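Über uns

Die Pattinasarany Robotik GmbH entwickelt Steuerungssoftware und Prüfverfahren für Roboterarme, die in Haushaltsumgebungen arbeiten sollen. Das Unternehmen beschäftigt 30 Mitarbeiterinnen und Mitarbeiter an zwei Standorten. Am Hauptsitz Tanthorpe befinden sich Entwicklung, Simulation und Verwaltung, in Skuvwood die mechanische Werkstatt und die Versuchsküche.

Arbeitsgebiete

Schwerpunkt der Arbeit ist die Handhabung von Geschirr, Lebensmitteln und kleinen Küchengegenständen. Die Aufgaben werden zunächst vollständig in der Simulation aufgebaut und erst nach bestandener Prüfung auf die Anlage in Skuvwood übertragen. Eingesetzt wird dafür die hauseigene Umgebung Jivora. Sie umfasst derzeit 501 Aufgabenvarianten, von denen 455 für die Vorführung freigegeben sind. Die übrigen befinden sich in Überarbeitung, überwiegend wegen instabiler Kontaktberechnung bei gestapelten oder verformbaren Objekten.

Eine Aufgabenvariante besteht aus einem Raummodell, einer Objektliste mit Startpositionen, einer Position der Armbasis und einem Abbruchkriterium. Raummodell und Objektliste werden getrennt versioniert. Änderungen an der Armbasis führen immer zu einer neuen Variante, auch wenn sie nur wenige Zentimeter betragen.

Tag der offenen Tür

Seit der Eröffnung des Standorts Tanthorpe findet jedes Jahr im Oktober ein Tag der offenen Tür statt. Er richtet sich an Fachbesucher aus Anlagenbau und Pflegetechnik, an Berufsschulklassen und an Anwohner. Der Einlass beginnt um 10 Uhr, die letzte Vorführung um 16 Uhr. Im vergangenen Jahr wurden etwa 6 Stunden Vorführbetrieb gefahren, unterbrochen durch einen Neustart des Rechners im kleinen Saal.

Der Rundgang gliedert sich in drei Stationen. An der ersten wird der Aufbau eines Raummodells gezeigt: Import der Möbelgeometrie, Zuweisung der Materialien, Festlegung der Kollisionskörper. Die zweite Station behandelt die Bahnplanung. Besucher können dort Zielpunkte vorgeben und die berechnete Bewegung am Bildschirm verfolgen. Nicht erreichbare Zielpunkte werden mit Angabe des begrenzenden Gelenks zurückgewiesen. An der dritten Station läuft eine vollständige Aufgabe mit Protokollausgabe, kommentiert von einem Mitglied der Simulationsgruppe.

Für die dritte Station wird meist eine Küchenvariante gewählt. Solche Räume stellen höhere Anforderungen als ein freier Labortisch, da Arbeitsplatten, Stühle und Hängeschränke den Bewegungsraum einschränken und Gegenstände dicht beieinander stehen. Gestapelte Speisen gelten in der Gruppe als schwieriger Fall. Die Reibungswerte zwischen den Lagen werden geschätzt und über eine Versuchsreihe nachgeführt.
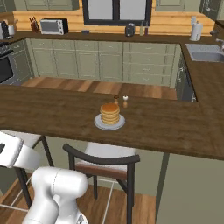 Irfan Hidayat
Leiter Simulation und Vorführbetrieb

Der gerechnete Küchenraum mit Kücheninsel gehört zu den Varianten, an denen wir Besuchern die Platzierung des Arms erläutern. Der Teller mit den Pfannkuchen steht auf der Inselplatte, die beiden Streuer stehen dicht dahinter. Ein Greifweg von oben ist in dieser Anordnung anders zu bewerten als ein seitlicher, und die Stühle unter dem Plattenüberstand sind als Hindernisse mitzuführen. Häufig wird gefragt, weshalb auch die Geräte auf der hinteren Arbeitsplatte modelliert sind. Sie werden für die Auswertung der Bildverarbeitung benötigt, die auch vor einem gefüllten Hintergrund zuverlässig arbeiten muss.

Die Protokolle der Vorführungen werden aufbewahrt und zusammen mit den internen Testläufen ausgewertet. Fehlversuche werden während der Vorführung nicht übersprungen. Die Variante wird zurückgesetzt, der Abbruchgrund genannt und der Lauf wiederholt.

Besuche außerhalb des Tags der offenen Tür

Gruppen können nach Voranmeldung auch zu anderen Terminen durch den Standort Tanthorpe geführt werden. Die Versuchsküche in Skuvwood ist aus Gründen der Maschinensicherheit nur in Begleitung zugänglich. Festes Schuhwerk ist dort vorgeschrieben. Ansprechpartnerin für Anmeldungen, Schulkooperationen und technische Vorabfragen ist Aisyah Goh.

Weitere Beiträge

Jivora: Änderungen am Format der Objektlisten
Anfahrt und Parken am Standort Tanthorpe
Werkstatt Skuvwood: neue Prüfvorrichtung für Gelenkmodule
Hinweise für Berufsschulklassen
Offene Stellen in der Simulationsgruppe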